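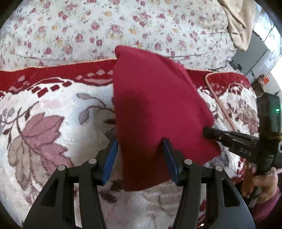
How long can a person put off writing thank-you notes before it counts as rude? Two weeks, according to my mother, and she was already being generous when she said it.

Dec 28, 2018

I still owe Anitha Reddy a note from August. She gave me a bread machine for my birthday and I have eaten well out of it for months without putting one word on paper. Now the Christmas ones have landed on top of it, 24 of them, and the box of cards I bought holds eight. I knew that at the store. I think I was hoping to have fewer friends by the time I got home.

Sat down after breakfast with the good pen. Wrote "Dear Renu" and then made coffee. Renu Pant sent a scented candle called Driftwood Library, and I have no opinion on it that will fill the left side of a card. Tried "It smells just like its name." Tried "I have lit it," a lie, so I went and lit it. Twenty minutes gone and the kitchen smelled like a wet encyclopedia.

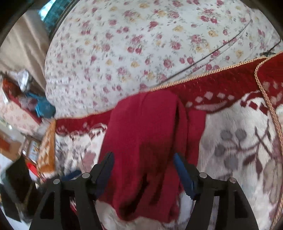 By lunch I had three finished, two of them to people who live on my street. Lamisi called in the middle of the third to thank me for the scarf, and it took her under a minute, and I felt thanked. I asked if I could do hers by phone while we were at it. She said she'd rather have the card.

My aunt's is the hard one. She sends a check and expects to hear what it went toward. Last year it went toward a parking ticket and I told her "something for the car."

Stamps: none. Post office tomorrow, or the day after. Five cards left in the box, and Anitha is getting the one with the owl.

Shared 200 times

3 comments

Dace Lapiņa: I got one of these once. It thanked me for a lamp. I gave you a colander.

Getsemaní Ayala: Two weeks?? My grandmother allowed three days.

Renu Pant: Still waiting to hear about the candle.

Contact | © 2018 | Back to top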